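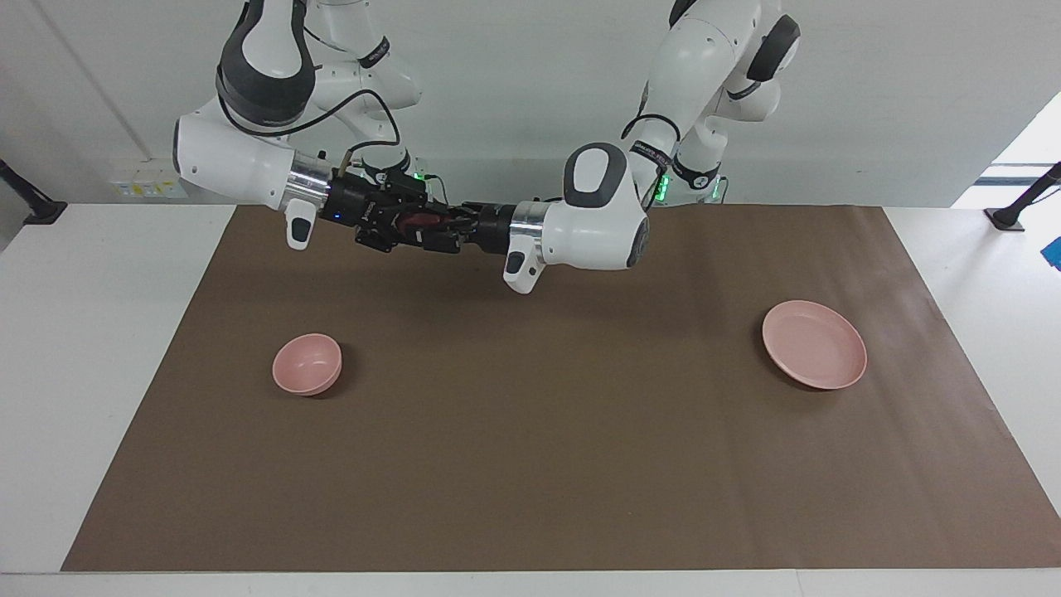
Photo: Sulard Media

Council lawyers against the Paterson campaign

poltance_reader
The mayor's office sent a legal letter to Paterson about her flyer. It says she must withdraw all 800 copies or go to court. Is this normal before a local vote?

zandon8
Normal, no. But the flyer says he voted for the levy 2 times, and the minutes show one. She should correct it.

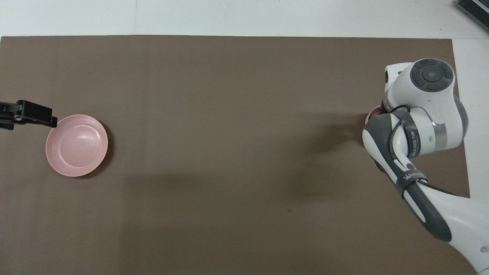

poltance_reader
I agree the number is wrong. Still, a correction can be asked for politely, without lawyers.

northward
Sorry, I disagree with you both. She won her seat with 2,786 votes and she knows the rules. Also, who pays for this letter, him or the ratepayers?

zandon8
The letter has the council logo on page 8, so I would like to know this too.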